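Baseck: a household words list for Australian English

Last updated 2019-01-02

Hello, and thanks for stopping by! Baseck is a plain list of 1,000 words and short phrases that people use for the things in their homes, put together by Matvii Kobzar and Lalit Shukla over a long and fairly talkative November. It began as an argument over whether a doona and a quilt are the same thing (we still don't agree, and the file has both).

The entries are sorted into 20 rooms and activities, from the laundry to the back verandah. Each one has a headword, a spelling note and a sentence showing it in use — colour and grey are spelt our way all through, so please don't "fix" them.
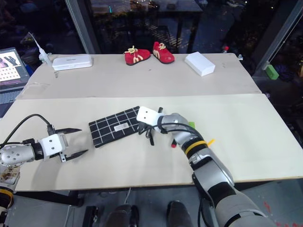 Red shoes and a white case on the far board, gridded mat on the near one.

The file is tab-separated, UTF-8, one entry per line. If you open it in a spreadsheet, check that the apostrophes survive, as ours didn't the first time and Lalit spent an evening putting them back.

Known gaps: kitchen words are plentiful, shed words are thin, and 16 entries have no sample sentence yet. Regional labels are our own best judgement, so corrections are very welcome.

You're free to use and share the list, with a mention of Baseck somewhere people will see it.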